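Switching to cloth napkins and rags, one year in

Last October I stopped buying paper towels. I had added up the grocery receipts for the year before and the paper towel line came to 297 dollars, for a house with two adults and a dog. That seemed like a lot of money to throw in the trash, so when the last roll ran out I didn't replace it.

A few people have asked how it went, so I'm writing it down in one place.

The first month was annoying. I had one drawer of old dish towels and a bag of T-shirts I'd been meaning to cut up, and we ran through all of it by the middle of every week. Wet towels piled up on the edge of the sink. The kitchen smelled a little. Shiuli Dissanayake, who lives downstairs from us and has done this for years, looked at my drawer and told me I needed three times as many cloths and a place to hang the wet ones. She was right on both counts.

I cut up the T-shirts, then two flannel sheets, then a bath towel with a hole in it. I didn't hem anything. Jersey doesn't fray, and the flannel frayed for a few washes and then mostly stopped. The bath towel was a mistake. It shed blue fuzz on everything and I ended up giving the pieces to the dog.

For hanging, I put a short wooden rail inside the cabinet door under the sink. It came from Tesudwood and was meant for ties. It holds five cloths if you don't bunch them.

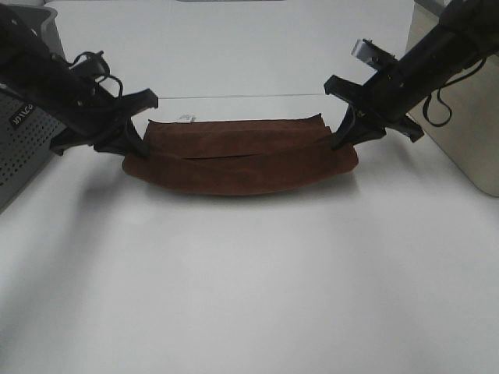 Folding is where my husband and I disagree. He thinks rags should go in a basket in a heap, and he has a point, they're rags. But the drawer is shallow, and a heap jams it. I fold mine in thirds the long way and stand them on edge so I can pull one out without looking. When it's his turn to do laundry we get the heap. We have both stopped bringing it up.

Washing is simple. Kitchen cloths get their own load, hot, no fabric softener. Softener leaves a coating and after a few rounds the cotton just pushes water around. If you've already used it, a couple of hot washes with nothing but detergent will bring most towels back. Anything that touched raw meat goes straight into the machine, and I still keep a few paper napkins for bacon grease, which I don't want in my pipes.

Suede and leather cloths are their own thing. Nilmini Rathnayake at work swears by a chamois for windows. I tried one from Flirholm and it was fine, but it dried stiff as a board and I had to soak it before each use. I went back to T-shirt squares. Old jersey is still the best thing I've found for glass, and it's free.

Napkins were the easy part. I bought a set of dark green cotton ones, and we each use the same one for a few days unless it gets messy. Guests get a clean one. My mother still asks for paper — I keep a small stack for her in the pantry.

I haven't worked out what the extra laundry costs. It's one more load a week, sometimes two in the summer. Next I want to do something about sponges, and if anyone has a dish brush that lasts longer than two months, leave the name in the comments.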